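Horken bench cell – fingertips and cable loops, how often do you all check?

jillmont_jk
Hi everyone! Jurgita Kuusk here, I mostly read and rarely post. We have a two-arm cell on a rail sorting bolts and nuts into a divided organizer, and I've inherited the upkeep from Raimonds Pärn, who left me a very nice notebook and very few dates. At cycle 366 the left wrist started giving us slightly crooked grips on the nuts. I cleaned the fingers, checked the plate bolts on the rail, redid the zero, and it was fine again until 529. So now I'm wondering whether it's the tips, the zero, or that cable conduit tugging on the forearm when the arm stretches out over the box.

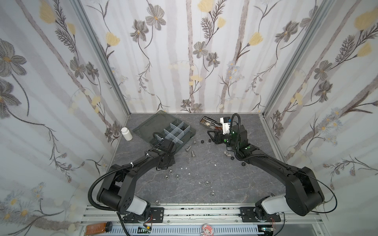
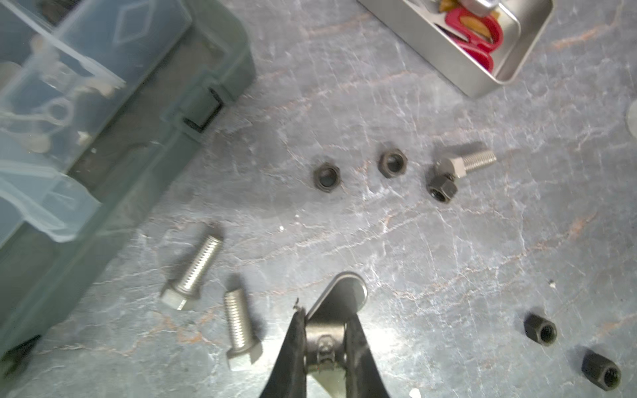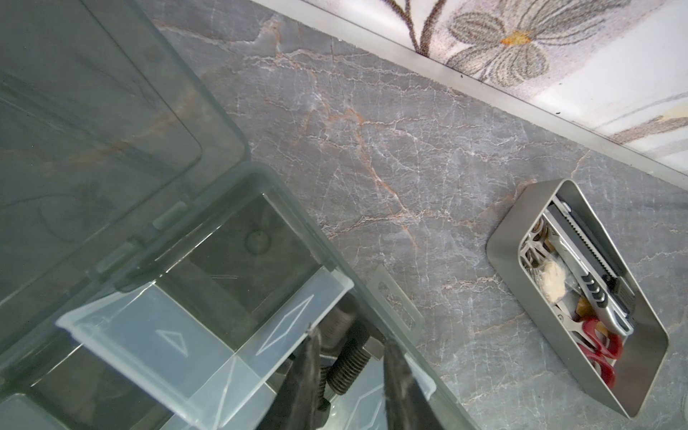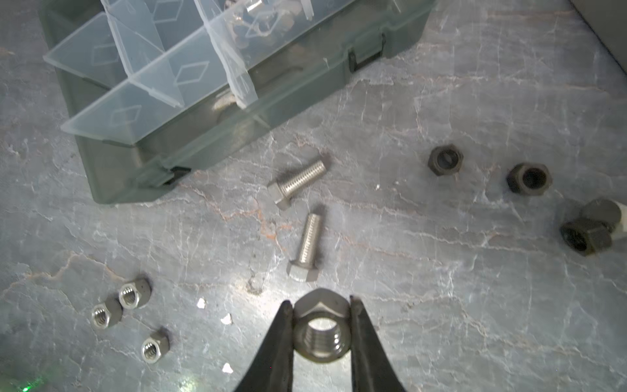 Overall view first, then three from the wrist cameras. Last one has a silver nut in the fingers.

rebane
Lovely clear post, thank you! I'd go for the tips before anything else. In your last one the edges look a bit rounded to me, and a nut held upright like that has very little to sit against. I swap mine every March whether they need it or not – cheap peace of mind.

boda_bench
I have to disagree with rebane, with affection. New tips would hide it for a while and then you'd be back here asking again. It came good after a re-zero, so I'd follow the zero. Loosen a tie or two on the forearm, give the conduit some slack, and run 30 cycles with the old tips still on.

rebane
Fair, but she cleaned the fingers in the same go, so how would we know which one did it?

jillmont_jk
Oh dear, yes, I did all of it in one afternoon. I'll do the cable ties by themselves first, 30 cycles, and leave the tips alone. Also going to sweep up those little white specks, they've been bothering me all week.

boda_bench
Sweep first, then start counting!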